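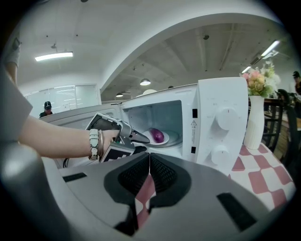
Hedel Handheld Race Timer

Kit hire and sales for running clubs, school cross countries and fun runs

I've been timing local fun runs for a fair while now, and the Hedel is the timer I take with me every time. I sell them, I hire them out, and I've got two of my own that live in the back of the car with the witches hats and the gaffer tape. So yes, I'm biased, but I wouldn't stock it if I didn't like using it.

It's a handheld unit with one big button on top. You start it with the gun (or the whistle, or somebody yelling "go"), and then you press the button each time a runner crosses the line. It stores up to 2000 finish times per race, in order, and prints them on a little clip-on printer or sends them to a laptop afterwards. You match the times to your finish order sheet and you've got your results. No chips to hand out, no mats to roll up in the rain, and no chasing the under-tens around the oval trying to get the ankle straps back!

Who it suits

If your event has up to 500 runners and they don't all finish at once, the Hedel will do the job nicely. Most school cross countries, parkland 5 km races and club handicaps sit well inside that. A bigger field on a flat, fast course gets tricky, mainly because your thumb can't keep up when a whole bunch comes over the line shoulder to shoulder. For those I'd point you to the Tronel chip system, and I'm happy to have a chat about whether you really need it. Plenty of clubs ring me wanting chips and end up hiring two Hedels and a good finish chute for a lot less money.

What you get in the kit

Hedel timer with wrist cord
Clip-on printer and 2 rolls of paper
USB cable for the laptop
Spare set of AA batteries
Hard case with foam lining
My own one-page instruction sheet, laminated, in large print

The instruction sheet came about after my first season of hiring these out. The manual that comes in the box is fine but it's long, and you don't want to be flipping through it at the start line with a couple of hundred people jiggling on the spot. Mine has the start, the stop, the print and what to do if you press the button by accident (there's a way to mark it, page two of the manual if you want the long version).

Setting up your finish line

Get the chute right and the rest is easy. I like mine to narrow gradually after the line so people stay in the order they finished. Put your timer person level with the line, on the outside of the chute, with a clear view back up the course. Somebody else writes down bib numbers at the far end. Please don't have the same person doing both. I've tried it, it was a muddle, and I spent the whole afternoon at the kitchen table with a ruler and a very cold cup of tea trying to sort out places 40 to 60.

If you've got a second Hedel, start both on the same gun and have a second person pressing along as a backup. When the two counts match at the end it's a lovely feeling. When they don't, you've at least got something to compare.

One more thing on starts: if you're running waves, leave the clock going and write down the time each wave leaves. You can take the difference off later in a spreadsheet. Resetting between waves wipes your first lot, and there's no getting them back.

Batteries and weather

A fresh set of AAs lasts me about 100 hours of running time. I still change them before any race I care about. Rechargeables work, though the battery icon reads a bit low with them, which can give you a fright halfway through. The case is splash resistant and mine has been through some properly miserable mornings. The printer is the weak spot in the wet, so leave it in the case and print once you're under cover. The paper doesn't love a hot dashboard either and will go grey on you.

Hire or buy?

If you hold one event a year, hire it. Hire runs from Thursday to Tuesday and covers the weekend, with a return satchel in the case so you just drop it at the post office. If you've got a winter series or you share gear with a couple of schools, buying makes more sense. Drop me a line for current prices, they've moved around a bit with freight lately.

October is my busiest month by a long way, with all the spring fun runs landing at once, so please book early if your race is then. I hold a unit for you once the deposit is paid. If your event gets postponed I'll shift the booking to your new date at no charge, and if it's called off altogether you get the deposit back.

Goes well with

Segers finish clock: the big red-digit display on a tripod. Runners love seeing it as they come up the straight. It has to be started by hand alongside the Hedel, so have one person on each.

Clundico bib numbers: tear resistant, with a pull-off tag along the bottom. Slide the tags onto a length of wire as people come through and you've got your finish order sorted. Pins included.

Spare printer paper: sold in packs of five. Buy more than you think you need.

Questions about your course or your numbers? Use the contact form and tell me the date, the distance and your best guess at the field size. I answer most evenings, a bit slower on weekends as I'm usually standing in a paddock somewhere with a timer in my hand.

Page last updated Monday, August 9, 2021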